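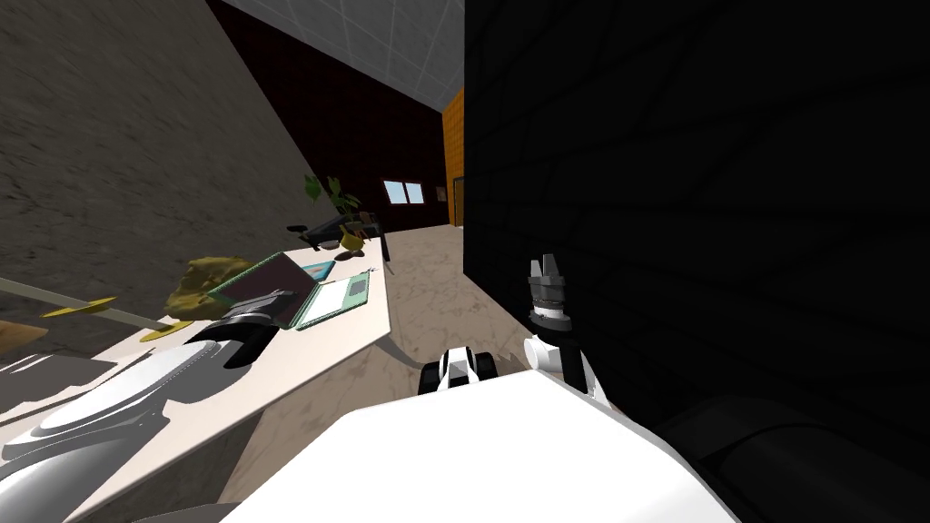

Print this page
E-mail this page

The Govow open day is a yearly demonstration of household robots in simulation. It was started by Lempi Vuorinen, who wanted to let the public see software tests which are normally closed to visitors. The edition of May 27, 2021 was attended by 57 people.

Programme

The visit lasts 15 minutes for each group. Visitors follow a two-armed robot called Bulby through the rooms of a simulated home, first from a wide view and then from a view close to one gripper. The rooms are drawn by a program named Ninura, which has a library of 3,000 objects. Things are placed on tables and counters by chance – for this reason a tool may lie beside a tray, or partly under it there may be something quite different.

The close view is used to explain the approach to an object. The fingers are opened before the arm comes near, and the guide shows how much free surface is left between the gripper and the nearest things.

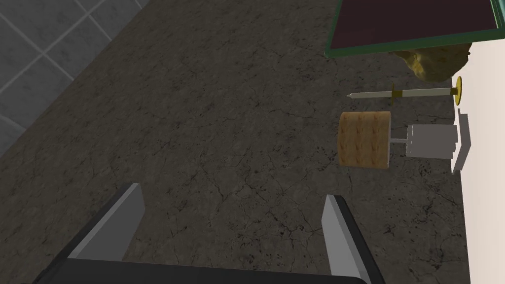

Organisation

Onni Koivisto has led the tours since January of the same year. The computers are kept in the Marquez building, where two groups can be received at one time. Entrance is free, but places must be reserved.

Print this page
E-mail this page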